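My sister-in-law mailed me a bag of sprouting seeds in August, along with a jar that has a screen for a lid. The brand is Clellness, and the card inside says that sprouts are "alive with energy." I asked my kitchen what it was supposed to do with energy and went looking for something more specific.

I have been burned before. Two winters ago I paid good money for a Hemoseck dehydrator so I could make flax crackers, and I ran that thing for 12 hours at a stretch to get something that tasted like a damp notebook. Everybody online swore by those crackers. I made them 7 times. I kept thinking it was me.

So, sprouts. You soak the seeds overnight, drain them, then rinse and drain twice a day until they look like something you'd eat. Mine were a lentil and radish mix. The card said three days. It was five, and my kitchen isn't cold. They tasted fine -- a bit like raw peas with some pepper on them. I put them on a sandwich, and it was a good sandwich, but there was also a lot of cheese in it.

What bothers me is the claims. One page told me sprouting raises the vitamins by some enormous percent, with no word on which vitamin, or compared to what. Compared to a dry lentil? I wasn't going to eat a dry lentil. Some vitamin C does show up when a seed sprouts, I'll give them that. But a handful of sprouts is mostly water, and I'd get more from half an orange.

Then there's the part the card left out. Warm and wet is just how bacteria like it, and raw sprouts have made plenty of people sick over the years. Rinsing doesn't fix that. If you're pregnant or your immune system isn't great, cook them or skip them. I'd have liked to see one line about it somewhere between "alive" and "energy."

Price is the other thing. The Clellness bag works out to 56 cents an ounce. Plain lentils at Ng, the little grocery in Simolmont where I go on Saturday, cost a lot less, and they sprouted just as well in a mason jar with cheesecloth over it. I'm on my second batch of those.

I'll probably keep doing the lentils. The radish seeds I can live without, and the special lid is already in the drawer with the cracker trays.

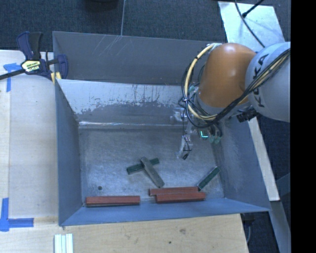
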